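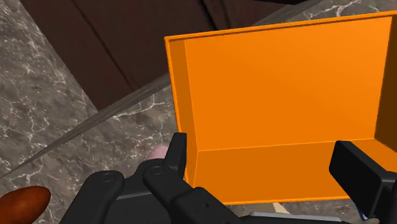
One participant in last year's programme wrote to us that she had kept her grandmother's letters for most of her adult life and had never once read them in order. Working through them with an archivist beside her, she said, changed what she thought the family story was, and she wished she had been asked sooner.

The Stenville Household Papers Programme is now inviting applications from people who hold family or household papers and would like to take part in its second round. The programme is run by the Godoy Centre for Local Records in partnership with the Ernen Library.

Background

The first round brought in rent books, school reports, recipes, ration papers, club minutes and a large quantity of private letters. Together they amounted to 4000 sheets, which have been listed and are being made available in the reading room at Ernen Library. The second round will concentrate on papers relating to work at home: sewing and mending, lodging, laundry, child-minding, small repairs, market gardening and similar trades. Such work was seldom entered in official registers, and the Centre holds very little on it at present.

Who may apply

We have 34 places. Applications are welcome from any person aged 18 or over who

- lives in Stenville, or has a family connection with the town or the neighbouring parish of Flillel;
- holds papers of any date before 1990, in any language and in any condition;
- is the owner of the papers, or has the owner's written consent to take part.

No previous experience of archives or family history is needed. The quantity of material is not a factor in selection, and a single account book will be considered on the same terms as a full trunk. Groups and societies may apply, but must name one member to act as their contact.

What taking part involves

Participants will be asked to attend five sessions at the Godoy Centre, each lasting three hours. At the first, a member of staff will look through the papers with the participant and agree which of them fall within the scope of the programme. The next three sessions are given over to sorting, listing and copying. The final session is a recorded conversation in which the participant is invited to explain who wrote the papers, how they were kept and anything else that the papers themselves do not say.

Original papers remain the property of the participant throughout and will be returned at the end of each session unless a loan has been agreed in writing. Participants who wish to give or lend their papers to the Centre may discuss this with staff, but are under no obligation to do so.

Please do not clean, flatten, mend or re-order your papers before the first session. Rubber bands and paper clips should be left in place. Bundles should be brought in the order in which they were found, in whatever they are normally kept in.

Privacy and consent

Copies and recordings will be used only as set out in the consent form, which will be sent to all successful applicants. Participants may ask for particular items to be closed for a fixed period, or for names to be removed from the public list. Letters that concern the health or private affairs of a living person will not be made public without that person's agreement. Participants may withdraw at any stage before the lists are published.

Expenses and access

There is no charge for taking part. Travel within the county will be refunded on production of a ticket or a note of mileage, and a contribution towards the cost of child care or other care is available on request. The Godoy Centre has step-free access from the rear entrance and a hearing loop in the main meeting room. Home visits can be arranged for applicants who are unable to travel, or whose papers are too fragile to be moved.

How to apply

Application forms may be collected from the desk at Ernen Library or from the Godoy Centre, or requested by post. The form asks for a short description of the papers, their approximate dates and the applicant's connection with Stenville or Flillel. Please do not send original papers or photographs with the form.

Completed forms must reach the Centre by 18 Jun 2021. All applicants will receive a written reply. Where there are more suitable applications than places, preference will be given to papers from Flillel, which was poorly represented in the first round, and the remaining applicants will be offered a place on the reserve list.

The lists arising from this round will be published in February, and each participant will receive a printed copy together with a full set of the copies made from their own papers.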